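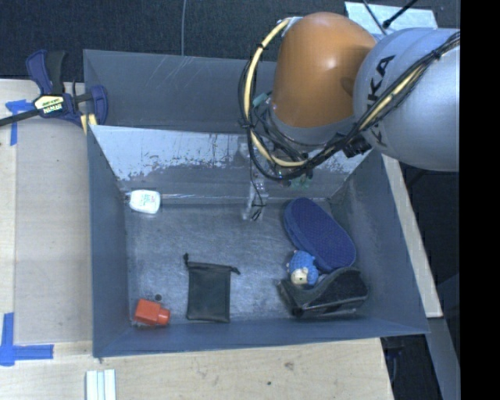 Mum says I should just get rid of the lot, who needs that many half bottles, she'd have had it done before breakfast. Rang at nine to say so. She may be right but she's not the one who has to find the stuff when the cough comes back.

Anyway. 1 March 2025, first of the month, so sorting day, and I have been putting it off since July. Started on the landing cupboard. Everything small out onto the wooden top, bottles one end, tubes the other, plasters in the biscuit tin. Up to 20 little bottles and I swear half of them are the same thing bought again becuase I couldn't find the first.

Rule for today: if the label can't be read, out. If it can be read but the date's gone, into the bag for the chemist. Kept breaking the rule. Kept a tube of Zeleke hand cream with a split end, it still squeezes.

The big metal bin is good for this. Grey, scuffed to bits inside, the sloping bit at the back all speckled where it's peeled. Floor of it scratched and smudged, I like it that way, no need to be careful. Small white bottle lying on its side right in the back corner, label print so tiny I'd want a magnifying glass. By my own rule that's out. Might look at it again in daylight tomorrow. Might not.

Found at the back of the cupboard: Gran's first aid book, 1959, spine gone, a whole chapter on bandaging a jaw. Also the receipt for the Wendex kettle, no 3219, two years of guarantee and of course it went in the third. Binned the receipt. Kept the book.

Lunch late, toast standing up. Then wiped the cupboard shelves, the bottom one was sticky with somthing, linctus I think. Took three goes and the green scourer. Lined it with the leftover paper from the kitchen drawers, not enough, so 2 shelves done and the top one bare. Must get more if I go into Ilinmont on Tuesday. And corn plasters. And lightbulbs, small screw ones, wrote it on my hand.

Chemist shuts early so the bag is by the front door, will trip over it all weekend. Rang Mum back, told her it was nearly done. She asked had I kept the eye bath. I had. She wants it.

Bed. Feet cold. Tops still all over the table, will match them up in the morning.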